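Visita al laboratorio de Lumard en Breritside: cómo se escribe una norma para robots de cocina

El grupo de trabajo llegó a Breritside a las nueve de la mañana. Éramos un grupo reducido, casi todos de empresas que instalan brazos robóticos en almacenes y cocinas industriales, y la visita estaba prevista para media jornada. Lumard ocupa la planta baja de una antigua nave textil, junto a la carretera de Erkar. El acceso es sencillo, aunque el aparcamiento se llena pronto.

La visita tenía un objetivo concreto: ver cómo aplica el laboratorio su guía interna de buenas prácticas, que ya va por la tercera revisión y que otros centros empiezan a pedir prestada. El documento tiene 28 páginas. Nos entregaron una copia en la entrada, junto con las gafas de seguridad y una hoja que había que firmar antes de pasar.

La primera parte fue una charla en la sala de reuniones. Se explicó que la guía nació después de un año de trabajo desordenado, en el que cada turno preparaba las mesas a su manera y luego no había forma de comparar resultados. Al revisar el archivo encontraron 954 sesiones grabadas y tuvieron que descartar 165 por falta de datos básicos: quién operaba, qué objetos había, si se había calibrado la cámara. Desde entonces ninguna sesión empieza sin ficha.

La ficha cabe en una hoja por las dos caras. En la primera se anota el estado de los brazos, el par de apriete de los tornillos de la base y la última comprobación de la parada de emergencia. En la segunda van los objetos, cada uno con su código de inventario. El inventario tiene casi 400 piezas, la mayoría vajilla y utensilios comprados en tiendas corrientes. Una pieza desportillada se retira el mismo día y su código no se vuelve a usar.

Después pasamos a las celdas de trabajo. Las normas para visitantes son cortas: no cruzar la línea amarilla del suelo, no apoyar nada en los raíles y no hablar con el operador mientras los brazos tienen corriente. Vimos la celda dedicada a tareas de vajilla, con dos brazos y un escurridor de dos niveles.

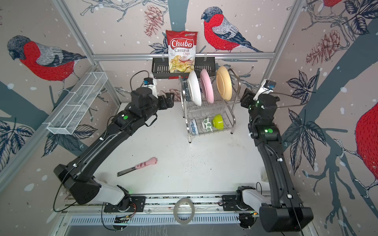 Celda de vajilla: platos en el nivel superior del escurridor y cuencos en el inferior.

La guía dedica un capítulo entero a los cables. Todo cable que acompañe a un brazo debe ir sujeto y con holgura suficiente para el giro completo de la muñeca. Antes de cada turno se mueve el brazo a velocidad reducida por todo su recorrido y se mira si algo roza o se tensa. Si hay duda, la celda queda parada hasta que la revise el responsable técnico — no vale la opinión del operador, por mucha experiencia que tenga.

Otro capítulo trata de los fondos. Lumard cambia periódicamente los paneles de las paredes para que los sistemas de visión no se acostumbren a un solo entorno. En la celda de vajilla tocaban paneles ilustrados, con pájaros de pecho rojo, piñas y troncos de color verde azulado. Cada juego de paneles tiene su propio código, igual que los objetos, y se apunta en la ficha. Varios asistentes tomaron nota de este punto, que en la mayoría de los centros se deja sin registrar.

La limpieza fue lo más discutido. La guía pide repasar la superficie al final del turno, y alguien preguntó si no debería hacerse también entre sesiones. La respuesta fue que se probó y se abandonó, por el tiempo que se perdía. Uno de los representantes de Dağdelen, que fabrica bancadas, defendió la limpieza entre sesiones con el argumento de que las partículas acaban en los raíles. El asunto quedó apuntado para la próxima revisión.

En cuanto a la seguridad de las personas, el criterio es conservador. Solo se entra en la celda con los brazos sin tensión y con el selector bloqueado mediante llave. La llave la lleva encima quien entra. Me pareció bien resuelto, aunque eché en falta un procedimiento escrito para el cambio de turno, que ahora se hace de palabra.

Terminamos pasado el mediodía con una ronda de preguntas. Lumard espera cerrar la cuarta revisión en enero y aceptará comentarios de los asistentes hasta entonces. Nuestro grupo enviará dos: el relevo de turno y la frecuencia de limpieza. La siguiente visita será a las instalaciones de Dağdelen, con fecha por confirmar.

Última actualización: noviembre

Entradas relacionadas
Parada de emergencia: qué revisar y cada cuánto
Visita a Erkar: almacén con brazos en línea
Modelo de ficha de sesión para celdas de dos brazos
Apuntes sobre el bloqueo con llave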